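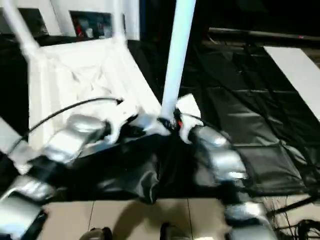 4.2 Bags and the things people won't throw out

I came to this part of the study by way of my own hall cupboard, so forgive me if it gets personal. We asked households in Mtshali to keep a diary through April of every bag they reused, and I'd expected shopping totes to run away with it. They didn't! The entries that kept turning up were for plain black fabric bags, the kind that crumple into folds the second you let go of them (Figure 3 has one bunched up at the foot of a white pole). People wrote about these with real fondness, and they used them for nearly everything: tent pegs, wet togs, a neighbour's lemons.

Figure 3. Black fabric bag, gathered around the base of an upright pole.

Dumisani Du Plessis did the coding with me, and we argued a fair bit over what counts as reuse. If a bag sits on a hook for 16 days holding other bags, is it working? I said yes, he said no, and in the end we gave it its own category (storage-of-storage, which I still think is a terrible name). Out of 1,000 diary entries in the first round, that category was the one we went back and recoded most often, and I'd treat our numbers for it with some care.

The second round had 2,000 entries and a better form, thanks to Ayanda Hendricks, who rewrote the instructions in everyday words after our pilot households told us the old ones read like a tax return. Colour came up far more once she'd added a line for it. Dark bags were favoured for anything grubby, and pale ones got kept for "good", sometimes never leaving the drawer. We pick up that split again in section 4.3, with the mending entries.

Filed under: Home & Household, Research
3 comments | 16 shares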